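About us

G'day, and thanks for clicking through! I'm the one who answers the phone at Lostside, does most of the hiring, and still spends a good chunk of the week with my hands on the controls. We're a small outfit that teaches robots to do fiddly jobs, and we teach them by doing the job ourselves, over and over, with the robot's arms following along.

How it started

I came to this from clothing repairs, which surprises people. I'd been mending bags and boots for years when a mate with two second-hand robot arms asked if I could "just show them" how to hold a bit of cloth. I said sure, how hard could it be? It took me most of a month to get one pillowcase picked up in a way I wasn't embarrassed by. I was hooked by then, though, and so was he, and we signed the lease on our first room that January (no heating, terrible carpet, excellent bakery downstairs).

These days there are 21 of us. Only a handful have an engineering background. The rest were florists, cooks, a piano tuner, a couple of nurses, people who've used their hands for a living and can feel when a grip is about to go wrong.

What we do all day

Most of our work is remote control. You sit or stand at a pair of handles, and whatever your hands do, the robot's hands do too, only with two fingers each in place of your ten. You squeeze, it squeezes. Every run gets saved, arm movements and camera views together, and the whole lot goes to the customer's software people, who use it to train the robot to have a go by itself.

The other way is what we call hand-leading. You take hold of the arm itself and walk it through the motion, a bit like teaching a kid to swing a cricket bat. It's lovely for slow, simple paths, and our newer people usually begin there. Your own arms do get in the way of the cameras, so for anything involving two grippers we go back to the handles.

We keep both kinds of set-up in one big room and swap over every so often so no one's shoulders seize up. A normal shift is 19 good runs of one task, then a proper break, then something different. A fumble that gets fixed is still a good run in our book! If you drop the thing and calmly pick it up again, the robot ought to see that too.

Soft things are our thing

Plenty of places will teach a robot to stack boxes. We said yes to fabric early on and never really stopped. Our Oseo project is all soft goods, the sort that sag and fold the second you lift them, and it has 649 saved runs so far. The trick (well, my trick) is to stop pulling as soon as the second hand gets close, and let it come in and meet the edge. Two arms tugging on one bit of cloth is a fight, and you feel a bit silly losing it. 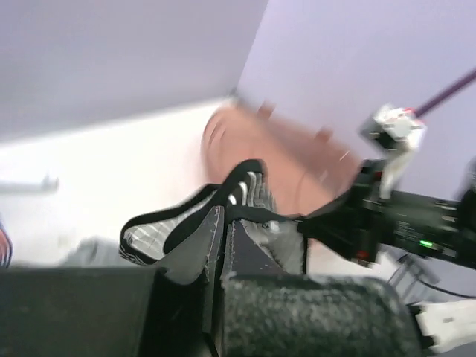 Yurchenko reckons I'm too gentle about it, and that if the first hand doesn't keep a bit of tension on, the robot learns to let things flop and then can't find the edge again. Fair point, and we've argued it over plenty of cups of tea. At the moment we record some runs each way and label them, so the customer can choose.

Working with us

If you've got a task you'd like shown, send us the objects. The real ones please, scuffs and all, and a few spares if you can. We'll play with them for a couple of days, tell you what we think is doable with two fingers a side, and give you a price per run. Our smallest job is 280 runs. Anything shorter and we've barely warmed up.

Lendov is our training course for new operators, and we open it to outsiders when there's a spare seat. You don't need to code. You do need patience, decent eyesight (glasses are fine, I wear them) and a willingness to have your runs played back in front of everyone on your second morning. Mine still get played back. Bring slippers if you like, because the carpet came with us to the new place and it's no better.

Page last updated 10/4/25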